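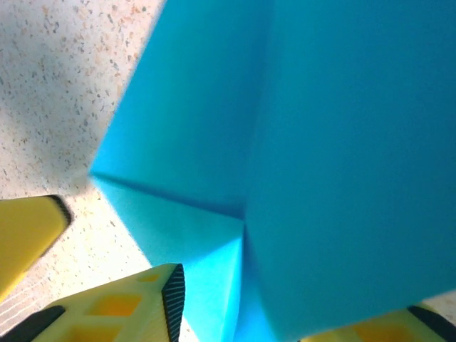 MINUTES OF THE MEETING
Working Group on Machines for Household and Shop-Floor Chores
Held 1 Aug 2018, Vedville, in the small meeting room on the ground floor

Present: the chair, the secretary, two members from the Plolach workshop, the member for the Cisneros store, the member for the Petevura care home, one guest from the packing hall at Plolach.
Excused: the member for training.

The meeting was opened by the chair. The minutes of the previous meeting were read and accepted with one correction: under point 4, "dish cloth" must be read as "dish rack".

1. Agenda

The agenda was accepted. The member for Petevura asked to move the question of laundry before the question of budget, as she must leave early for her bus. This was agreed.

2. The main question of this year

The chair reminded the members of the question which was given to the group: can a machine do already the small chores which people in our houses and our stores do every day, and if yes, which ones, and with how much help. The report must be ready in September. The chair asked that members speak from what they have seen themselves and leave aside what they have read in the newspaper.

3. Report from the Plolach workshop: picking up and putting away

The workshop reported on the counter trials. The task is to take one thing from the counter, lift it, and put it in the place where it belongs. The trials were done with plain blocks, with boxed goods and with kitchen things.

The arm made 144 attempts in the period. Of these, 23 ended with a person stepping in. The workshop considers an attempt as failed when a person must touch either the arm or the object, also when the touch is very small.

The members from the workshop gave the following observations.

Plain blocks with flat faces are the easiest things. The ribbed black pads on the fingers hold well on a smooth face when the pad lies flat on it. When the pad meets the block on a corner, the block turns in the grip, and it is then put down crooked. The yellow fingers with the open lattice are lighter than the ones used in spring and the workshop wishes to keep them.

The wrist camera has a good view of a thing until the fingers are very near. Then one large block can fill most of the view, and the machine has little left to judge the distance with. The workshop has tried to let the arm stop and look again from higher up before closing. It helps, but each pick becomes slower.

The speckled counter was discussed at some length. One member from the workshop said that a speckled pattern is difficult for finding small items such as crumbs, screws or a coffee bean, while a big block in one strong color is easy to find on it. The guest from the packing hall asked if the counter could be covered with plain paper. The other member from the workshop was against this, for the reason that people at home have the counters they have, and a machine which needs paper on the counter is not yet a household machine.

The chair asked what a person would need for the same work. The workshop answered that a person does it without thinking and talks with somebody at the same time. It was agreed to write this in the report in a more polite form.

Conclusion on point 3: single solid objects, one at a time, on a free counter, can be called "possible with a person near". Mixed objects in a heap remain "not yet".

4. Report from the Cisneros store: shelves and returns

The member for Cisneros presented the list of chores which the store staff wrote down. The store has 3,939 different articles on its shelves. The staff do not believe that one kind of hand can hold them all, and the member shares this opinion. Bags of rice, glass jars and greeting cards were given as examples of goods which ask for three different ways of holding.

The chore which the staff would most gladly give away is the returns basket in the evening. Each article must be looked at, it must be decided if it can be sold again, and it must be carried to the right shelf. The member said that carrying is the smallest part of this work. To see that a seal is broken, or that a box was opened and closed again very neatly, takes an experienced person.

The floor-cleaning machine in the store works well at night, with the aisles free. In the daytime it stops for each shopping cart and the customers find it in their way. It was used in the daytime for 18 days and then the manager ended it. The staff still have to do the corners and under the bottom shelf by hand.

Some discussion followed on whether the floor machine belongs in the report. One member found that it is old news. The chair decided that it stays in, as it is the only machine in our list which does its chore each night without a person from the workshop beside it.

Conclusion on point 4: floors at night "yes". Returns "not yet". Filling shelves with boxes of one size "to be tried".

5. Report from the Petevura care home: laundry and tables (moved forward)

The member for Petevura described the laundry. The washing and drying are done by machines since many years and everybody has stopped to see them as machines. The folding is done by people. A folding machine was shown to the home by a seller. It folds towels and pillow cases when a person hangs them in at the front, with the corners straight. The member took the time with a watch and the person who feeds the machine was busy the whole time. For shirts with buttons the seller had no answer.

Wiping the tables after meals was also discussed. The member said that in her house the tables are never all free at the same moment. A resident sits long over the tea, another has left the glasses there, a third one does not wish that anybody touches the newspaper. The person who wipes must know these things. She does not wish to have an arm which moves near residents before it has been tried for a long time in a place without residents.

She would welcome a machine which carries trays along the corridor and waits at the door. The workshop answered that driving in a corridor is much nearer than wiping, but the two doors with a high sill are a problem.

Conclusion on point 5: folding "partly, with a person feeding". Wiping "not yet". Trays in the corridor "to be tried", when the sills have been measured.

The member for Petevura left the meeting.

6. Remarks from the guest of the packing hall

The guest thanked for the invitation. In the packing hall, the staff have worked beside a fixed arm for two seasons. The guest said that the colleagues were at first afraid for their places and later they were mainly annoyed by the stops. When the arm stops, somebody has to walk over, look what is wrong, and press the button to continue. This work is in nobody's job description, and it is always done by the same two people.

The guest asked the group to write down for each chore also the time of the helper. A chore which needs five minutes of machine and four minutes of person should be shown with both numbers. The members found this a good proposal. The secretary remarked that for the trials in point 3 the time of the helper was not written down. The workshop will do it from now on.

7. Form of the report

The group discussed which words will be used in the table. It was decided to use four: "yes", "possible with a person near", "to be tried" and "not yet". The word "soon" will not be used. One member wished to keep it for the tray machine. The proposal was put to the vote and did not pass.

For each chore the table will show where it was tried, the number of attempts, how often a person stepped in, and the time of the helper. For chores which we have only seen at a seller's demonstration, this must be written clearly in the same row.

The chair asks for short texts, one page for each house, in simple language, so that staff can read it in the break.

8. Budget

The workshop asks for a second set of finger pads, as the ribs become smooth with use and then the grip is less good. Approved.

The workshop also asks for a second camera, to be fixed above the counter, for the moments when the view from the wrist is filled by the object. The chair would like to see a written offer first. Postponed to the next meeting.

Travel of the guest from the packing hall: approved.

9. Actions

Workshop: repeat the counter trials with two objects standing close together, and write down the time of the helper.
Workshop: bring a written offer for the second camera.
Cisneros: choose one shelf with boxes of one size for a trial, and ask the manager for permission.
Petevura: measure the two door sills and the width of the corridor at the linen cupboard.
Packing hall: send the list of stops from last season, if the shift leader agrees.
Secretary: prepare the empty table and send it to all members.

10. Other business

The member for Cisneros asked if members may bring visitors to the workshop to see the arm. The workshop agrees, in groups of not more than four, and asks for a message two days before. Visitors must stay behind the line on the floor while the arm is moving.

The key of the meeting room must be given back at the front desk and not left in the door.

11. Next meeting

In September, in the same room. The exact day will be sent by the secretary after the workshop has confirmed its trial plan.

The chair closed the meeting.

Minutes taken by the secretary. Corrections please in writing before the next meeting.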